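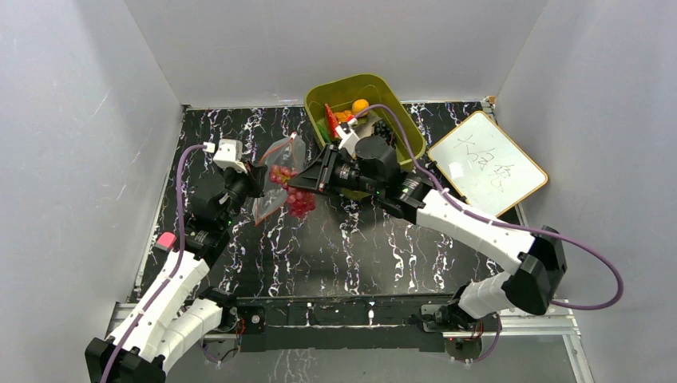
**Figure 4.** Bimanual bag task, both grippers on the zip-top bag of grapes.

### 4.3 Soft bags, soft fruit

I'll admit I expected the bag to be the easy part. We collected 200 teleoperated demos in July, and I spent most of that month worrying about the grapes. The plastic gave us far more grief! It crumples and it throws glare back at the wrist cameras – and the policy lost track of the zipper edge in 17 of our first 40 rollouts.

So Sze-wing Kong and I tried holding one corner still while the other arm does the moving (Fig. 4 has both grippers at the bag). We kept the tub of other items on the table in every trial, plus the little whiteboard. With 110 extra demos recorded this way, lost-edge failures fell to six in 40. Most of those six came when the two grippers pulled at slightly different times, and we look at that timing problem in Section 4.4.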